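Unit 3 handout: Reading a two-arm kit offer
Instructor: Rania Tannous

This unit looks at a tabletop kit as a buyer would. The offer we are using is the Dindora two-arm kit, sold by Wukside. Bring the price sheet and the parts list.
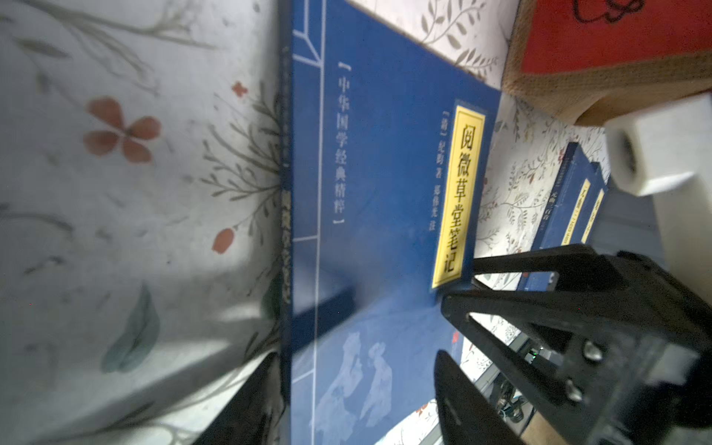
Gripper shape is the first item on the parts list to check. Dindora ships parallel fingers, and the sheet says little beyond their opening width. Thin flat goods are a hard test for this type. A paperback lying on a cloth, like the big blue one with the yellow title label, gives the fingers very little height to work with, and the cloth can move along with it. Ask any seller for a trial on goods of that kind.

What is on the price sheet
Base kit, both arms: $739
Service plan, per year: $352
Spare finger sets included: 2

The service plan covers joints and wiring. It does not cover fingers, which are treated as wear parts. 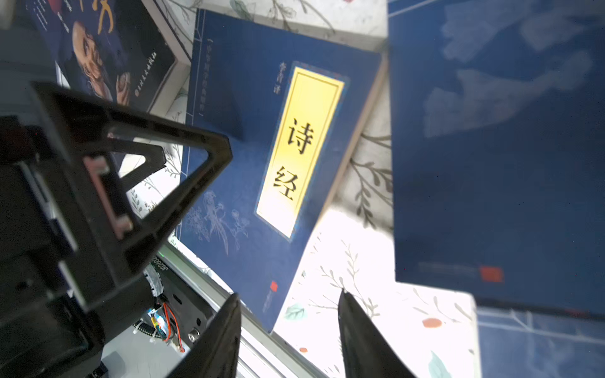 Does the service plan have to be bought with the kit?
The plan is optional and can be added at any time in the first year, but repairs made before then are billed at the full rate.

Compare this with Ostus, where one year of service is part of the purchase price. Put both offers on the same footing before you compare them – add the first year of service to the Dindora figure and use that total.
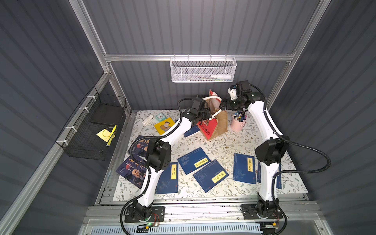
Tarek Abou Zeid wrote in the margin of last term's handout that the setup time on the sheet covers the arms only, and that mounting the rail and routing the cables took his group the rest of the afternoon. Add a line for that in your own cost table. Labor is a cost even when students do it.

Next, look at the wrist camera. The sheet lists it as standard on both arms. A wrist camera gives a close view of the goods but loses the rest of the table, so check what the seller offers for a wider view and what it costs.

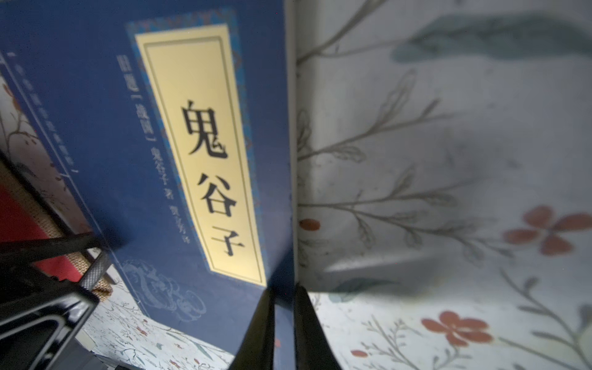 Geagea sells a fixed camera mount that fits the same rail, priced separately. If you include it, list it under accessories and note the seller.

For next class: fill in the cost table for Dindora and Ostus, one page each, and write down three questions you would send to Wukside before ordering.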